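Toy Library Reopens in Bigger Space With 2,417 Things to Borrow

The Henríquez Street Toy Library is open again, and what a comeback it is! After a long summer of packing, painting and hauling shelves up a very narrow staircase, the library has moved out of its old basement room and into the former Varneck shoe store on the corner, where it finally has windows, a proper front counter and room for a stroller to turn around.

The collection now stands at 2,417 items, everything from baby rattles and stacking cups to floor puzzles, train sets, dress-up clothes and board games that take a whole rainy weekend to finish. Families can take home up to five at a time and keep them for three weeks. Borrowing is free for anyone who lives in the county, and a library card from any branch works at the counter (no second card, no forms to fill out if you already have one).

"I had people waiting on the sidewalk before I found the light switch," said Orathai Yensuk, who has run the toy library from its earliest days and still knows most of the regulars by their favorite shelf. "One little boy walked straight past me to the trains. He'd been asking his grandmother about them since June."

Opening morning brought in 187 families, the best single day the library has ever had. By noon the dinosaur shelf was bare, the marble runs were all spoken for and the line for the puppet corner went back to the door.
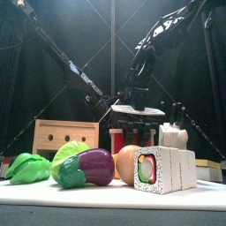 Toys set out on a white tabletop.

Much of what's new on the shelves came from neighbors. A call for donations went out in spring, and over 200 boxes arrived, some with notes tucked inside about who used to play with what. Tadeo Salinas and Lertchai Thammasiri spent the better part of two months sorting, washing and mending in Salinas's garage. Dolls got new elastic, puzzles were put together on the floor to check for gaps, and anything with a loose small part went into a bin for repair.

The repair bin has turned into one of the best things about the new place. There's now a fixing bench along the back wall, and on the first Saturday morning of the month anyone can bring in a broken toy and learn how to patch it up, whether it belongs to the library or came from home. Thammasiri, a retired piano tuner, looks after the bench and says wheels are the most common problem by a mile. "Wheels and string," he said. "Kids pull things hard. Good for them!"

Older children haven't been left out either. The upstairs room has a wall of strategy games, a shelf of building kits for ages nine and up, and two long tables where anyone can sit down and try something before checking it out. Nattawut Srithong, a seventh grader, has already started an after-school game club there and was teaching three newcomers a card game within an hour of the doors opening.

Next on the wish list are adapted toys for children with limited hand strength, with big buttons, chunky grips and switches that are easy to press. Yensuk is asking parents to tell her what works at home so she can order the right ones, and a suggestion book is on the counter for that. The Idetti bakery across the street is giving its Sunday cookie money to the fund through September.

The toy library is open every afternoon from 2 until 6, with an earlier start of 10 a.m. on weekends. Returns can be dropped in the big blue bin by the side door at any hour. Please check the box for missing pieces first, and if you do find a stray puzzle piece under the couch next year, bring it in anyway. There's a jar for those.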